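# ハンドヘルドグリッパー用フィンガーパッド Promow

Promowは、手持ち式の平行・湾曲アームグリッパーに取り付ける交換用フィンガーパッドです。開発と販売はBrulgateが行っています。本ページでは、製品の仕様、従来品Nybergとの比較試験、取り付け手順、注文時の注意をまとめます。

最終更新:2023年10月17日

## 用途

人が手に持って操作し、把持動作を記録するためのグリッパーに使います。同じパッドをロボットアーム側のハンドにも付けられるので、手持ちで試した把持条件をアームへ移すときに指先を変えずに済みます。

想定している対象物は、袋入りの日用品、紙箱、小型の樹脂容器などです。刃物、濡れたガラス、高温の容器には使用しないでください。

## 仕様

| 項目 | 内容 |
|---|---|
| 形状 | 長方形 |
| 色 | 青 |
| 1セットの内容 | パッド2枚、固定ねじ、六角レンチ |
| 対応コントローラー | Skullix(手持ち側・アーム側とも) |
| 保証 | 出荷から9か月(摩耗を除く) |
| 価格 | 1セット 3,000円(税別) |

## Nybergとの比較

9月に、社内の試験室と一般住宅の室内で比較を行いました。担当はAnnatjie Cele(把持試験)とKgomotso Mtshali(記録と集計)です。対象物は7種類、グリッパー本体とカメラの取り付け位置は同じにして、パッドだけを交換しています。

**袋物。** Nybergは表面が硬く、柔らかい袋を持ち上げると角から回り出すことがありました。Promowでは同じ握り幅で回転が減り、ティッシュのような薄手の包装は浅く挟むだけで保持できました。

**紙箱。** 差はほとんどありません。角がはっきりした箱では、Nybergのほうが位置決めしやすいという記録もあります。

**小型容器。** 円筒形の容器はPromowが安定していました。ただし、直径がパッド幅より小さいものは、どちらのパッドでも傾きます。

**カメラでの見え方。** 魚眼カメラの映像では、青いパッドは黒いアームと区別しやすく、指先の位置を目視で確認する作業が楽になりました。窓際の強い光の下では、画面の右側や左側が白く飛ぶ場合があるため、露出を固定せずに記録しています。

**摩耗。** 布製品を続けて扱うと、Promowの表面には繊維が付きます。乾いた布で拭けば取れますが、Nybergより手入れの回数は増えます。

箱物が中心ならNybergを継続して使う選択で問題ありません。袋物を扱う現場にはPromowを勧めます。

## 取り付け

1. コントローラーの電源を切り、アームを開いた状態にします。
2. 既存のパッドを固定しているねじを外します。
3. Promowを当て、左右の高さをそろえて仮締めします。
4. アームを閉じ、パッドどうしが平行に当たることを確認してから本締めします。
5. Skullixの設定画面で「指先校正」を実行します。

校正を省くと、記録される開閉幅がずれます。パッドを付け直したときも毎回行ってください。

## 注文時の注意

- 左右1枚ずつの販売はしていません。
- Nyberg用の固定ねじは長さが異なるため流用できません。
- 旧型アームへの対応は、注文前に本体の型番を添えてBrulgate窓口までお問い合わせください。
- 試用セットの貸出期間は9日間です。返送料はお客様のご負担となります。

## 室内での把持例 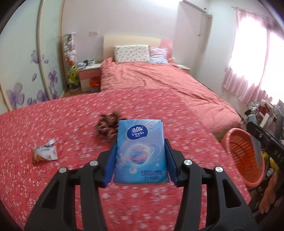
青いフィンガーパッドでVindaのティッシュを左右から挟んだ状態。魚眼カメラによる撮影。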